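Small framed whiteboard: cleaning, and cloth or paper towel?
Community Help > Home and Office > Cleaning and Care

Posted by Orvokki Manninen
Status: Open, 2 replies

Our reading room at the Stindon branch keeps several small whiteboards for table use. Each is a plain rectangular board with a thin light wooden frame, and visitors write on them during group sessions. The boards were purchased in April and are wiped dry at the end of each session.

I am responsible for preparing written care instructions for the room and would appreciate guidance on two matters. First, a faint gray haze remains on the writing surface after dry wiping, and it is most noticeable under the ceiling lights. Second, we have both cloth towels and paper towels on hand, and staff members disagree as to which should be used. The boards are leaned upright at the back of a white table when they are not in use, with a towel and the session book kept on the same table.

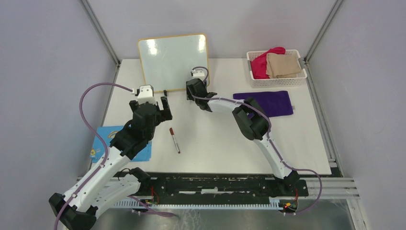 The instructions must fit on one page and should not call for any product that requires gloves. Please also advise whether the wooden frame needs separate treatment. I have found conflicting statements on this point, including one that recommends furniture oil.

Posted by Severyn Panasiuk
Marked as helpful by the original poster

The haze you describe is most likely residue from dry-erase ink. Dry wiping removes the greater part of it and spreads the remainder in a thin film. The following procedure has been in use at our training office for several years.

Dampen a soft cloth towel with clean water and wring it out well. Wipe the surface from top to bottom, then dry it at once with a second cloth. If the haze remains, add a drop of mild dish soap to 300 ml of water, repeat, and finish with plain water. Soap left on the board will make the next writing difficult to erase.

Cloth is preferable to paper for regular use. Some paper towels leave lint, and the coarser kinds may dull a glossy surface over time. Wash the cloths without fabric softener and replace them when they no longer come clean.

With regard to the frame, please do not apply oil. It can travel onto the writing surface and is troublesome to remove. A dry cloth is sufficient. Water should not be allowed to stand along the lower edge, where the board meets the frame, particularly if the board is stored upright.

A wet cleaning after every 5 sessions should be adequate. Dry wiping may continue in between.

Posted by Pulteo

We use alcohol wipes on ours and have had no complaints. Any brand will do. Check the markers also, as old ones leave more behind. I cannot comment on the frame because ours are metal.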